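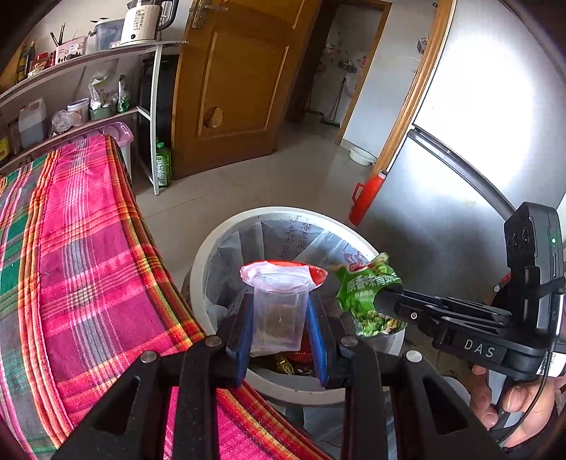 Benvinda Barreto
Equipment and planning editor

Yamuna Salian keeps her equipment budget in a paper notebook, and she had it open on her knees for most of the afternoon we spent talking. She plans purchases for Pultside, where the work is household tidying, and the hand-held grippers are the line everyone asks her about.

"People want the price of the gripper," she told me, pouring us both more tea. "Fine, but then come the pads, the cables, the spare screws - and the cups and snack bags, bless them, and liners for the trash bin!"

Her first request, back in December, was for $3,000. The final figure came to $3,916, and she is cheerful about the gap. Most of it went on spare parts, with $200 set aside for shipping.

Would she buy in pairs again? "Oh, always 2 at a time. One hand for the cup, one for the bag, that's how people clean up at home, so that's how I budget."

She had quotes from Evico and Pluris, and spent a long while over both. Next year she hopes to add a repair line. "I've penciled it in," she said, and turned the notebook around to show me.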